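Teaching a Robot Arm to Pack and Unpack Groceries: Workshop Tips

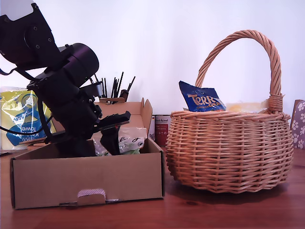 Start with the task before you touch the arm. Do the job yourself with one hand, using only your thumb and one finger, and notice where you get stuck. For moving groceries from a box to a basket, the trouble is usually at the box. Bags slump, the walls get in the way, and you can't see what your fingertip is doing once it drops below the front panel. Set the two containers side by side with a narrow gap, like the cardboard box and wicker basket on my table, so the carry is short. A tall arched handle like the one on that basket is worth keeping, but decide which side of it you will come in from and stay with that side in every demonstration.

Moving the arm by hand

Hand guiding is the quickest way to get going. Hold the arm above the wrist and keep your fingers out of the gripper. Move at half the speed you want to. People rush the approach and then jerk at the end, and the arm will copy both.

Come straight down into a box. If you come in at a slant you will catch a flap. Fold the flaps outward or cut them off if they keep springing back. I leave one standing at the rear and treat it as a fixed wall.

Stop for 2 seconds after the fingers close, then lift. That pause makes it much easier to find the grasp later when you are trimming the recording.

Using a remote control or leader arm

Sit where you can see into the box from above. A kitchen stool works better than a desk chair. If you have to lean to see, raise your seat, or you will be sore before the session is over.

Rest your elbow on something. A folded towel on the table edge is enough.

Practice 12 full runs before you record anything. Throw those away.

Check the cable at the far ends of the reach. It needs enough slack to loop down beside the arm without dragging over the things on the table.

Choosing what to pick up

Begin with stiff boxes and cans. Leave snack bags for later. When you get to them, pinch the sealed top edge and not the puffed middle. Thin plastic bags are the hardest of the lot, and they should be picked by a gathered fold.

Put a few other things along the back of the table. A bare table is easy to learn and no use afterward. Shift them a little between runs, and change the order of the groceries too.

Keep bad runs in a separate folder. If you dropped something and picked it up again neatly, that one is worth saving with the good ones. My folder for the Nerine project has 800 good runs in it and I still go back to the recoveries.

Wear on the basket

Wicker snags. Run your hand over the rim first and clip any loose ends. A soft cloth inside the bottom keeps small packets from wedging.

Last updated 31st August

Comments

Delia Cáceres
The tip about pausing after the close helped a lot. I was cutting recordings by eye and getting it wrong half the time. Do you also pause before the release?

Tane Ashby
I do, Delia, but shorter. With a deep basket I lower until the item touches something and then open.

Saimi Nieminen
I disagree about cutting the flaps off. Boxes in a real kitchen have flaps. I tape them for the first batch and then let them loose.

Maribeth Samonte
What size stool? Mine puts my knees against the table.

Related

Marking Table Positions With Masking Tape
Hand Guiding or Leader Arm: Which to Try First
Sorting Laundry With a Two-Finger Gripper
How to Name and Store Your Recordings
Cleaning Rubber Finger Pads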